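**The Drawer With No Name**

Every house has one, and in most houses it is not even a drawer. In the apartment of Shoshana Holloway it is the bottom of the coat closet. In my own it is a shelf by the back door, painted white once, where things arrive and do not leave. When I started to ask people about this place, I expected some embarrassment. But people were glad to talk, and several of them went at once to fetch me something from it.

I want to write about these things, because they have very little written about them. A chair has its history and its museum. The odd glove, the single shoe and the can without an owner have only the shelf.

Let us begin with the shoe. Ayana Kumsa repairs shoes in a small shop in Castard, and she told me that the sneaker is the object people find hardest to throw out. Leather shoes they bring to her, or they give them away. A sneaker stays. The lace comes out on one side, the owner means to put it back in the evening, and the evening does not come. She charges nothing for threading a lace if the customer will stand and watch how it is done. Most of them prefer to leave the shoe and come back on Saturday.

"A lace is the first thing you learn as a child, and the first thing you stop taking care of," she said. She asked me to look at my own, and I did not enjoy it.

The glove is a different matter. Work gloves are bought in pairs and used, in my experience, one at a time. The kind with small dots on the cloth, which help the hand to hold, is sold everywhere in packs, and for this reason it is never mourned. Roscoe Gallagher, who gardens behind his house in Drellora, keeps 14 of them in a bucket, and all but three are for the left hand. He is right-handed, so it is the right glove that wears out. He turns a left one inside out when he needs a right one. The dots are then against the skin, and he says that one becomes used to it.

His grandchildren's beach toys live in the same bucket. I was interested to hear that the plastic shovel, which was made for sand, is now his tool for potting soil. The scoop holds the right amount for a small pot, and the bright color means that he can find it again in the grass. He owns a good steel trowel too — a gift from his daughter — and it hangs on its nail.

Then come the cans and jars. Here my sympathy is divided. Brijesh Tripathi, my neighbor, has arranged his by the height of the lid, and I admit that it is a beautiful shelf. A metal can with a printed lid will outlast whatever was sold inside it. The small jars with white lids he washes and fills with screws, seeds, cloves, and once with a milk tooth. He leaves the labels on. I asked if this does not lead to confusion, and he opened three jars for me and named the contents of each one before the lid was off. With the fourth he was wrong.

What should one do with all of this? I tried in October to sort my own shelf in the way that is now recommended, with everything laid out on a table under good light. It is a useful exercise, and also a strange one. Away from the shelf, each thing looks as if it was chosen. A shoe beside a toy, a toy beside a can: one starts to see the shapes and the colors before the use. I put back more than I had planned. The lace I threaded on the same evening.
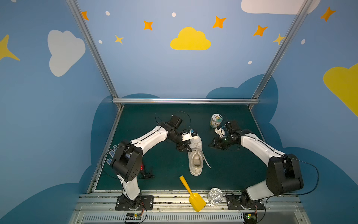
*Sneaker, shovel, can, jar and dotted glove on a green tabletop.*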